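Skarkilach, 집게형 손도구로 생활 동작 모으는 학생 프로젝트 'Pruso' 2기 운영
얇은 비닐과 천 등 다루기 까다로운 물건이 과제… 3월 결과 발표회 개최

로봇 교육 단체 Skarkilach는 고등학생 로봇 동아리 연합 Ellport와 함께 학생 프로젝트 'Pruso' 2기를 운영하고 있다고 밝혔다. 이번 기수에는 15개 팀이 참가하며, 2월까지 팀별 작업을 마친 뒤 3월에 결과 발표회를 연다.

Pruso는 학생들이 손에 쥐는 집게형 도구로 집안일 동작을 직접 해 보고, 그 기록을 로봇 학습용 자료로 정리하는 과정이다. 1기에서는 컵과 블록처럼 모양이 변하지 않는 물건을 주로 다뤘다. 2기에서는 비닐봉지, 수건, 포장지 등 잡을 때마다 모양이 달라지는 물건으로 과제를 바꾸었다. 참가 팀은 집기, 옮기기, 펼치기의 세 가지 과제를 수행한다. 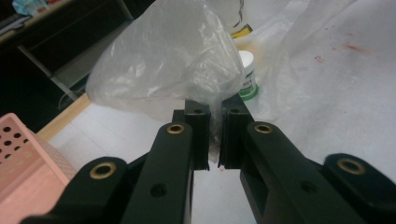
집게형 손도구의 두 손가락 끝으로 반투명 비닐봉지의 모인 부분을 집은 모습. (제공=Skarkilach)

비닐 과제는 참가 학생들이 가장 어렵다고 꼽은 항목이다. 봉지가 얇고 빛을 반사해 카메라 영상에서 윤곽을 구분하기 어렵고, 집는 위치가 조금만 달라져도 주름의 방향이 바뀐다. 각 팀은 같은 동작을 여러 번 반복하면서 손가락이 닿는 위치와 접근 각도를 기록지에 적고, 실패한 시도도 지우지 않고 따로 분류한다.

2기 학생들이 지금까지 제출한 동작 기록은 모두 778건이다. 이 가운데 73건은 영상이 흔들리거나 기록지 내용이 빠져 있어 해당 팀에 재작업을 요청했다. 검토를 마친 기록은 물건의 종류와 과제별로 정리해 참가 학교가 수업에서 함께 쓸 수 있도록 할 예정이다.

손도구의 조립과 점검도 학생들이 맡는다. 팀마다 부품 한 벌을 받아 교내 작업실에서 조립하며, 집게 간격 조정과 나사 점검은 매 작업 전에 실시한다. 부품 교체와 기술 상담은 교육용 기구 업체 Oyelaran이 지원한다.

Skarkilach 관계자는 "물건을 잡는 간단한 동작도 기록으로 남기려면 순서와 조건을 정확히 적어야 한다"며 "학생들이 자료를 만드는 단계부터 경험하도록 과정을 구성했다"고 말했다.

결과 발표회는 오후 2시에 시작하며, 팀별 발표와 손도구 체험으로 진행된다. 참가 학생의 가족과 인근 학교 교사는 사전 신청 후 참관할 수 있다. 장소와 신청 방법은 Skarkilach 누리집에 공지한다. 3기 참가 팀 모집 일정은 발표회가 끝난 뒤 안내할 계획이다.

문의: Skarkilach 교육운영팀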